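How a Game Remembers Where You Stopped

When you switch off a video game and come back the next day, your character is usually standing where you left it. The game can do this because it wrote a save file. A save file is a list of facts stored on the console, computer or phone.

What goes into the file

A game does not store a movie of what you did. It stores only the facts it needs to build the same moment again. In the puzzle game Stollska, one save file holds 366 numbers. Some of them say which doors are open. Others say how many keys you carry and which room you are in.

The walls, the music and the shape of your character are not in the save file. They are the same for every player, so they stay in the game's own files. This keeps the save file small.

How position is stored

A game world works like a sheet of graph paper. Every place has one number for how far across it is and one for how far up. If your character is at 23 across and 46 up, the game writes down 23 and 46. A world with hills or stairs needs a third number for height.

Objects are stored the same way. Suppose you drag a tub across a floor in a game. The game records the tub's new position and which way it is turned. The speckles on the floor are a picture that never changes, so they are not recorded.

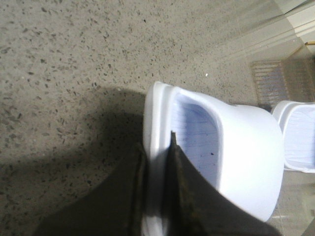 A white plastic tub on a speckled floor.

When saving happens

Some games save only when you choose Save from a menu. Others use autosave – the game writes the file by itself at certain points. The racing game Dultis autosaves at the end of each race. Zerouali, a farming game, autosaves each time your farmer goes to bed.

Writing the file takes a short time. If the power goes off in the middle, the file may be left half written. A half-written file is called corrupted, and the game may not be able to read it. Many games keep the older save until the new one is complete.

Words to know

Save file: the stored list of facts about your game.
Autosave: saving that the game does by itself.
Corrupted: damaged so that it cannot be read properly.
Load: to read a save file and rebuild the game from it.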